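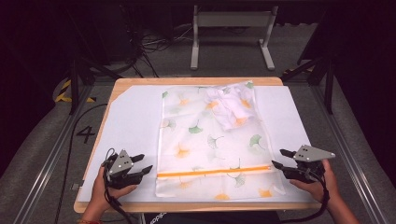
은행잎 무늬가 인쇄된 반투명 세탁망. 안에 흰색 천이 들어 있다.

**세탁망**(洗濯網)은 세탁기로 빨래할 때 옷감을 넣어 보호하는 그물 주머니이다. 빨래망이라고도 한다. 속옷, 스타킹, 니트, 얇은 블라우스처럼 늘어나거나 걸리기 쉬운 옷을 다른 빨래와 분리하는 데 쓰며, 양말이나 손수건처럼 작은 물건을 한데 모아 빠는 용도로도 쓴다.

## 구조

세탁망은 대개 몸통, 여밈, 마감의 세 부분으로 나누어 설명한다.

### 몸통

몸통은 물과 세제가 드나들 수 있는 그물 모양의 원단으로 만든다. 시판품에는 폴리에스터가 많이 쓰이고, 나일론이나 면을 쓴 것도 있다. 그물눈의 크기에 따라 성긴 망과 촘촘한 망으로 구분한다. 성긴 망은 물이 잘 통해 때가 비교적 잘 빠지지만, 단추나 후크가 그물눈 밖으로 빠져나올 수 있다. 촘촘한 망은 마찰과 보풀을 줄이는 데 유리하나 헹굼에 시간이 더 걸린다.

흰색 무지 제품이 오랫동안 일반적이었으며, 나뭇잎이나 꽃, 동물 무늬를 인쇄한 제품도 흔하다. 가족이 여럿인 집에서는 무늬나 지퍼 색으로 주인을 구별하기도 한다.

### 여밈

여밈 방식에는 지퍼식과 끈 조임식이 있다. 끈 조임식은 구조가 단순하고 입구가 넓게 벌어지지만 탈수 중에 풀리는 일이 있어, 가정용으로는 지퍼식이 더 많이 팔린다.
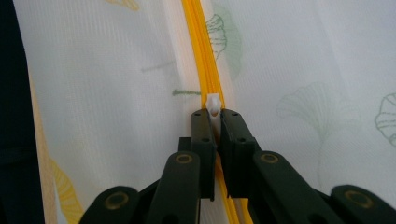 지퍼는 녹이 슬지 않는 플라스틱제가 보통이다. 슬라이더도 플라스틱으로 만든 것이 많고, 손잡이를 따로 달지 않은 형태가 있다. 손잡이가 없으면 다른 옷에 걸리거나 세탁조를 두드리는 일이 적다. 대신 여닫을 때에는 슬라이더 몸체를 직접 잡아야 하므로, 한 손으로 지퍼 끝의 원단을 당겨 팽팽하게 한 뒤 다른 손으로 민다. 원단이 느슨하면 그물이 지퍼 이빨 사이에 씹히기 쉽다.

지퍼의 끝부분에 고무 밴드나 천으로 된 덮개를 댄 제품도 있다. 다 잠근 슬라이더를 이 안으로 밀어 넣으면 세탁 중에 저절로 열리는 것을 막을 수 있다.

### 마감

가장자리는 바이어스 테이프로 감싸거나 오버로크로 처리한다. 올이 풀리면 실이 세탁기 안의 다른 옷에 엉키므로, 마감 상태는 제품의 수명을 좌우하는 요소로 꼽힌다.

## 종류

| 형태 | 주된 용도 | 특징 |
|---|---|---|
| 사각형 | 셔츠, 니트, 수건 | 옷을 개어 넣기 쉽고 보관할 때 납작하다 |
| 원통형 | 속옷, 양말 | 바닥이 있어 세워 둘 수 있다 |
| 구형 | 브래지어 | 안쪽에 틀이 있어 컵 모양을 유지한다 |
| 대형 | 이불, 커튼 | 세탁기 용량을 확인해야 한다 |

생활용품 업체 플로섬(Flosum)의 세탁망은 크기와 형태에 따라 11종으로 나뉘며, 길턴(Gilton)은 사각형만 16종을 낸다. 두 회사의 규격은 서로 달라서 같은 '중형'이라도 가로 길이에 차이가 있다.

## 사용법

1. 주머니를 비우고 단추와 후크를 잠근다.
2. 무늬가 인쇄되었거나 장식이 달린 옷은 뒤집는다.
3. 옷을 망의 크기에 맞추어 개어 넣는다.
4. 지퍼를 끝까지 잠그고, 덮개가 있으면 슬라이더를 끼운다.
5. 세탁이 끝나면 바로 꺼내 모양을 잡아 말린다.

망 하나에 옷을 가득 채우면 안쪽까지 물이 돌지 않아 세제가 남을 수 있다. 반대로 큰 망에 작은 옷 한 벌만 넣으면 옷이 안에서 뭉치고 구겨진다. 니트는 한 벌씩 따로 넣는 것이 권장된다. 색이 빠질 염려가 있는 옷은 망에 넣더라도 흰옷과 함께 빨지 않는다. 그물은 물들인 물을 막지 못한다.

탈수할 때 대형 망 하나만 돌리면 무게가 한쪽으로 쏠려 세탁기가 멈추는 경우가 있다. 이때는 수건 같은 빨래를 반대쪽에 넣어 균형을 맞춘다.

## 관리와 교체

사용한 세탁망은 뒤집어 구석에 모인 보풀과 머리카락을 떼어 내고, 지퍼를 연 채로 그늘에서 말린다. 합성섬유로 된 망은 열에 약하므로 건조기에 넣기 전에 취급 표시를 확인한다. 햇볕에 오래 두면 원단이 누렇게 변하고 지퍼가 딱딱해진다.

그물에 구멍이 났거나 슬라이더가 지나간 뒤에도 지퍼가 벌어지면 교체한다. 작은 구멍은 같은 색 실로 꿰매어 쓸 수 있으나, 매듭이 안쪽에 남으면 얇은 옷의 올을 뜯을 수 있으므로 바깥쪽에서 마무리한다.

살림 정보지 《카이리스》(Kairys)는 8월호 세탁 특집에서 독자 1571명의 응답을 실었는데, 세탁망을 버린 까닭으로는 지퍼 고장이 가장 많았고 거의 20%는 원단이 해져서라고 답하였다.

## 다른 용도

여행 가방 안에서 옷과 속옷을 나누어 담는 주머니로 쓰이며, 봉제 인형이나 운동화를 빨 때에도 사용한다. 운동화용으로는 안쪽에 두꺼운 솔감을 덧댄 제품이 따로 있다.

## 같이 보기

- 빨래
- 지퍼
- 세탁기
- 섬유 제품 취급 표시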